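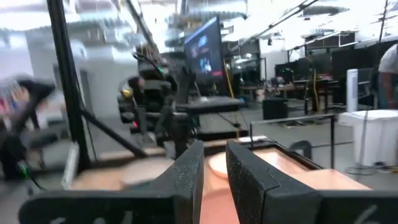

Peach-colored tray with a dark raised rim, at the work table.

Ellow Trays: Your Questions

Which tray should I start with?
The flat peach one! The raised rim is great for small things that like to roll, and the color makes them so easy to spot.

Can I put it on a wood table?
Yes, please do. We love peach next to tan wood. Wipe the table first so grit doesn't scratch it.

How do I clean it?
Warm water, a drop of dish soap, soft cloth. Skip the scouring pads.

Do you have other colors?
Sika (a soft gray) joined us in March, and we're so happy with it! Denero, the deep green, is down to its last 41.

Can I return a tray?
Sure, any time within a month.

Updated 21 Jun 2026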